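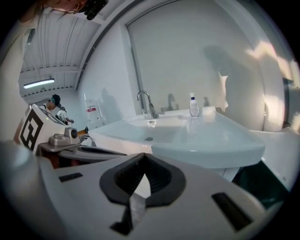 I have now read four articles telling me that a pedestal sink "opens up" a small bathroom, and I would like to know where the people who write them keep their toothbrushes. Ours came with the house. I wouldn't have picked it. It looks fine, I'll give it that, and the curved chrome faucet is tall enough to get a glass under. But the only flat place on the thing is the ledge at the back, and the faucet has already taken the middle of it.

So what lives on the ledge is a pump bottle of soap and not much more. I resisted pump soap for years on the grounds that you're paying for a bottle and a lot of water. I still think that. Bar soap on a ledge with no lip slides into the basin, though, and I got tired of fishing it out.

The standard advice is to buy something. First I looked at the Skurkar under-sink cabinet, a box with a notch cut in the back so it goes around the pedestal. The listing says 200 happy customers. The reviews I could find were mostly people asking where the hinge screws were. You also lose the one thing a pedestal sink is supposed to be good for, being able to see the floor and mop it.

Then there's the Zorcombe shelf, which hangs on the wall above the faucet. Plenty of bloggers love it. Every one of them has photographed it holding a fern and a candle. I want to see it with a razor, two kinds of floss and a tube of toothpaste rolled up from the bottom, and I want to see it after a month of people splashing.

We did try a fabric skirt from Moschos, the kind that sticks on under the rim. It came down twice in November and took some of my patience with it. It's a dust rag now, and a pretty good one.

A guy at the Stendance showroom told me the real fix was a vanity. He quoted 700 for the cabinet and 442 for the top, before anybody touches a pipe. I asked if the drawers would clear the drain trap and he said "they should." I've owned a house long enough to know what "they should" costs.

For now we've gone the cheap way. Toothbrushes are in the medicine cabinet, spare soap is in the hall closet, and anything else that shows up on the ledge gets put away at night. Cleaning it is one wipe along the back and one around the basin. I'm told we'll want a vanity eventually for resale. Maybe. I'd like to hear that from somebody who isn't selling one.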